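Rebuilding a pack from the tackle count up

The head of performance at Grirnach expects questions about the defense first. The club conceded more points than any other side in the division last season, and made 2571 missed or ineffective tackles by its own coding. The review of that figure took most of the winter. It has shaped nearly every change made since, from the order of the training week to the way the bench is used.

"The number was bad, but it was bad in particular places," he says. "If you spread it over the full 80 minutes you learn very little. We split it by set, by field position and by time since the player's last rest. After that the pattern was plain enough."

The pattern was in the middle of the field. Middle forwards who had been on for more than one long spell were arriving late to the second and third tackles of a set. The first tackle was usually sound. By the third, the marker was often still turning when the ball was played, and the dummy half had a free run at the gap.

Shorter spells in the middle

Grirnach now plans its interchanges in advance and holds to the plan unless there is an injury. The starting props come off earlier than they did and return earlier in the second half. The loose forward plays longer than before, but is given fewer carries out of the in-goal area.

"People assume we ask the props to do less," he says. "We ask them for the same amount in smaller pieces. A prop who knows he has a fixed spell will get off the line on every tackle. One who is waiting for a signal from the bench will start to save himself."

The plan was tested in the preseason game against Landry, who play a fast ruck and tend to go back down the short side. Grirnach lost by four points. The coaching staff were satisfied with the middle and unhappy with the left edge, where two tries came from the same inside pass.

"We defended that pass badly in the first half and we defended it badly in the second half," he says. "The center came in both times. He had a reason to come in, as the three-in man was short. So the fault was one place further in than it looked on the tape." 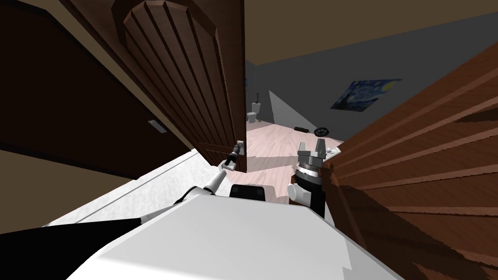 What the tracking data is used for

Each player in the squad wears a tracking unit made by Tasto in training and in games. The units report distance, speed and load. The club pays most attention to the retreat after a tackle, measured from the time the defender gets to his feet to the time he is back onside.

He is cautious about the value of the rest. Total distance, in his view, says more about the opponent's kicking game than about fitness. High-speed distance is useful for the outside backs and of little use for anyone who plays inside them.

"I had a player cover 1128 meters in one defensive block during a session," he says. "It looked very good on the report. Half of it was him running around to the wrong side of the ruck and back again. The unit cannot tell you that. The coach with the tape can."

The coding is done by two analysts, who work from the wide camera and mark every ruck by hand. An automated system was tried and dropped. It handled carries well but confused the marker with the A defender whenever the two crossed over, and the corrections took as long as doing the work from the start.

The kicking question

The other change is at the end of the set. Last season Grirnach kicked long on most fifth tackles inside their own half and chased in a flat line. Against sides with a strong back three, such as Jatia, the return usually came back past the 40-meter line.

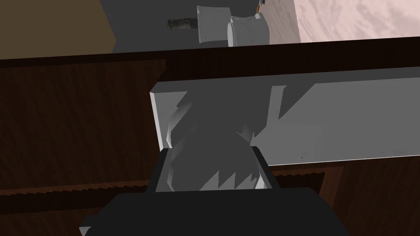

Vol. 31, p. 200

This year the halfback has been told to kick earlier in some sets, with the opposing wingers still up in the defensive line, and to aim for the ground in front of the fullback. The kick gains less distance. It also gives the chasers more time, and the first tackle is made closer to where the ball lands.

"You trade a few meters of length for a slower start to their set," he says. "I will make that trade most weeks. I would not make it into a strong wind, and I would not make it with ten minutes left and a two-point lead. Then you want it dead or in the corner."

He will not name a target for league position. The internal targets are all for process, and the first is a retreat time that holds steady between the opening set and the last one before halftime. The squad has met it in two preseason games out of three. The third was the loss to Landry, in which the numbers fell away after a run of repeat sets on their own line.

The next review is in August, when the staff will look again at the length of the props' second spell.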